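Vukside Ventless Heat Pump Dryer: a winter and a bit

Posted 5 March 2020

We bought the Vukside after the old vented dryer started smelling like a toaster. The Rarncombe outlet had it marked down, and the salesman assured me it would change how I felt about laundry. It has, in that I now think about laundry while doing other things.

For anyone new to these: a heat pump dryer doesn't blow hot air out through a hole in your wall. It pulls the moisture out, collects it in a tank, and sends the same air round again. Ours lives in a hallway closet in a Normont condo where venting was never going to happen, so the choice was this or a rack in the living room until April.

The good part first. It is gentle. Wool-blend socks that the old machine would have returned in a child's size have come through the whole of February in adult proportions, and the ribbed cuffs still have some grip in them.

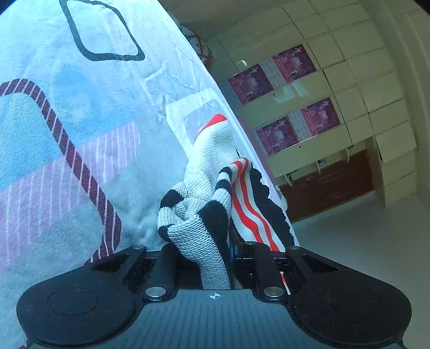
Stripy knits, the hardest marking in my household.

The price of all this gentleness is time. The panel will say 1:10 with great confidence. At the one-hour mark it will say 0:35. I have watched that number hold steady through most of a hockey period. A full load of towels takes close to 3 hours, and if you've put a duvet cover in with them you will find the towels inside it, rolled up like a burrito and still damp in the middle. In fairness, every dryer I've owned has done this.

The sensor is good on cottons and hopeless on mixed loads. It seems to find the driest thing in the drum and call it a day. I now sort by thickness as well as colour, which puts my darks in two piles and 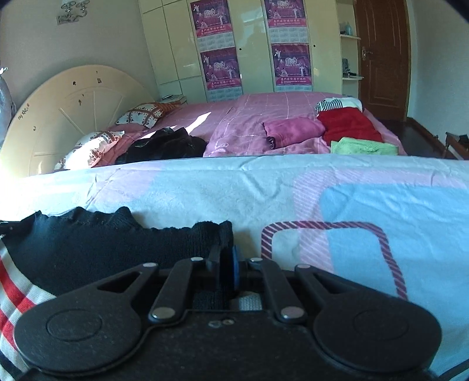 has pretty much ended the era of the single Sunday-night load. The Delicates setting is the one I use most. Extra Dry exists, I have tried it, and it's Regular with a longer wait.

Noise: a low hum, plus a gurgle when the pump kicks in. You can run it during a movie. The door chime plays a little tune at the end, 10 notes, and turning it off means holding two buttons that are too far apart for one hand.

The lint filter is a double one and wants cleaning every load. The water tank is up top on the left and slops if you're careless. You can plumb it to a drain with the hose kit, sold separately, naturally.

I did look at the Alvarado before buying. Bigger drum, nicer door, and over 2000 dollars by the time they'd added delivery. The Vukside was 538 on clearance with a dent in the side panel that faces the closet wall. I have grown fond of the dent.

Would I buy it again? At that price, yes, and probably at a few hundred more. If you have five kids and a vent hole, get a vented one and enjoy your evenings.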